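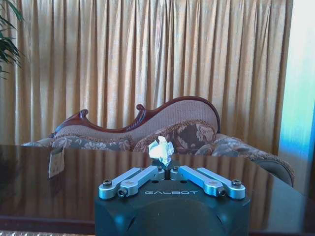
Section 3: Daily Care of the High-Gloss Tabletop

The dark gloss finish on Collow tables shows dust, crumbs and fingerprints sooner than a matte top does. Clean it in daylight if you can, or with a lamp placed low to one side.

3.1 Clearing the top

1. Pick up crumpled tissues, paper and other litter by hand. Do not sweep them across the surface.
2. Lift cups, lamps and trays straight up. Do not slide them.
3. Remove grit with a soft, dry duster, working toward one end of the table.

CAUTION: Paper towels and facial tissue can leave fine scratches in the gloss. Use them to blot a spill, never to rub.

3.2 Wiping

1. Dampen a microfiber cloth with lukewarm water and wring it out well.
2. Wipe in long, straight strokes. Refold the cloth to a clean side when it picks up dirt.
3. For grease, add one drop of mild dish soap to the cloth, then wipe again with plain water.
4. Dry at once with a second cloth.
5. Look across the top from a seated position. Streaks show up best where the finish reflects a curtain or window. Repeat step 4 if needed.

CAUTION: Do not use ammonia, alcohol, scouring powder or spray wax.

NOTE: Wait 6 hours after cleaning before putting back rubber-footed items. Felt pads (part 244) are sold in packs through Collow dealers.

3.3 Marks that remain

Dull rings often fade after a second wipe. For scratches you can feel with a fingernail, see the repair kit instructions on page 41.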